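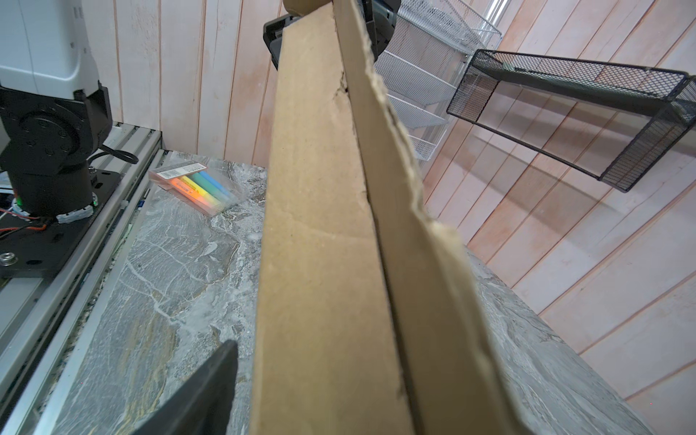
How to ask your boss for paid volunteering days

My firm had no scheme when I joined, so I wrote my own request, and you can too! First, pick a charity and ring them (I chose a food bank in Cosgrove) to find out which days they're short of hands. Next, put it on one page: dates, what you'll be doing, who'll cover your work. I asked for two days in August, well away from our busy spell. Then send it to your manager before HR – mine, Brodie McPhee, said yes within the hour. Last thing: get the yes in writing and pop the dates in the team calendar.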